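Shop > Kitchen Linen > Tea Towels > Bistell Half-Linen Towel

Bistell Half-Linen Tea Towel

The Bistell is our everyday kitchen towel. It is woven for us by the Hubáček mill, on older looms which run slowly and make a firm edge. The cloth is half linen and half cotton. Linen takes the water quickly, and cotton keeps the towel soft from the first day, so you don't need to wait many washes before it becomes pleasant to use.

Size is 62 x 95 cm. It is longer than the usual tea towel, and many of our customers fold it once and use it also under a drying rack. There is a hanging loop on one short side, sewn into the hem and not only on top of it. Colors at the moment are natural, slate and brick red. The brick red was missing during the summer and comes back in September.

Towels are sold in sets of 3, in one color or mixed. Please write your wish for mixed colors in the order note. We send them in plain cardboard without plastic bags. 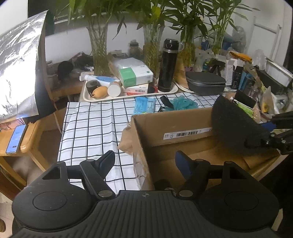 Open carton with the shipping label on the inside wall.

Washing: the first time please wash the towels alone at 40 degrees. They will shrink a little in the length, and the measure we give above is after this first wash. Later you can wash them with other kitchen linen. Fabric softener is not good for linen, it makes the cloth repel water. We don't recommend the tumble dryer, but a short time on low heat will not destroy them. Iron them damp, if you like ironing.

If you prefer a thinner towel for glasses, look at the Etholm, which is 100 percent linen and has no loop.

Questions about larger orders for cafes and guest houses are answered by Jihad Hijazi, every morning until noon.

Comments

privet_lane: Had mine for two years, the hem is still straight. The slate faded a bit on the side that hangs in the window.

Marta K.: Is the loop big enough for a thick hook? My old ones had a tiny one and it drove me crazy.

Jihad Hijazi: Hello Marta, yes, it goes over a normal coat hook without problem.

oldstove: Would buy the Etholm again before this one, but my wife says the opposite.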